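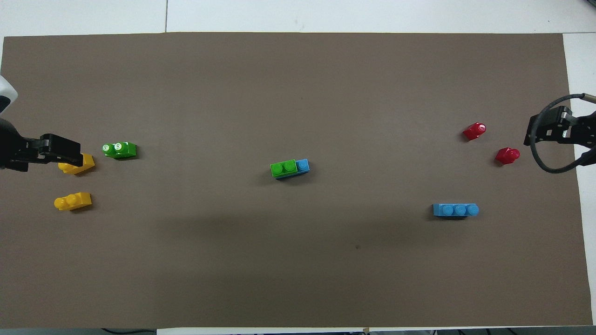 In praise of the plain brown sheet

I have been building with plastic bricks for most of my life, and the best thing I ever bought for the hobby was a roll of brown paper. It came from the packing aisle and it has made me happier than any set on my shelf.

My habit goes like this. I tear off a length big enough to cover nearly all of the table, smooth it down with my forearm, and tip out a small handful of bricks. A really small handful! Some red, some yellow, a bit of green and blue, two studs here, three studs there. Then I sit and look at them for a while before I touch anything.

I know how that sounds to the people with drawers. I was a person with drawers. At one point I had 200 little compartments in the spare room, every one of them labelled, and I could find a sloping roof piece in the dark. What I couldn't do was start. I'd open a drawer, then another, and by the time I had chosen the perfect part it was time to make dinner.

It was my friend Meifang Fan who put me on to the paper. She runs a building afternoon for grown-ups above the Trindora café, and she won't let newcomers near the big tubs. Everyone gets a sheet and 13 bricks, and that's your lot until the tea break. I grumbled all the way through my first one. By the end I had made a duck, a sort of lighthouse and a thing I still maintain was a tractor, and I hadn't enjoyed myself so much in years.

Why paper, when a bare table would do? For a start, colour. On a white top, yellow goes thin and glary, at least to my eyes, but on brown it looks like butter. Blue goes deep. Green stops looking like a toy and starts looking like a hedge. And the sound is better – a brick dropped on paper makes a soft tap, where a brick dropped on a hard table makes the whole household look up. You can draw on it too. I've pencilled roads, ponds and once an entire railway station, and when you've finished you lift the edges and pour everything back in the tub like flour.

There is a case against, and I'll give it a fair hearing. My brother has been working on a cathedral since last September, he reckons it will need well over 1,000 pieces, and he says my way of building is doodling. Well, yes, it is! I like doodling. I'd gently point out that his cathedral lives under a dust sheet, and that you can't push two bricks together idly while you're on the phone if one of them is a flying buttress.

My favourite moment comes early. Most of the bricks are still lying about, some of them tipped over on their sides, and just two have been joined. Green to blue, say. It isn't anything yet. It could be a boat, or the start of a wall, or the back end of a lizard, and you've the whole sheet still to play with. I would happily stay in that minute for an hour.

So if you've a tub in the loft, get it down. Leave the instructions in the box, and don't sort anything first. Cut your paper bigger than you think you need, as it always creeps towards you while you build (mine gets held down with a mug).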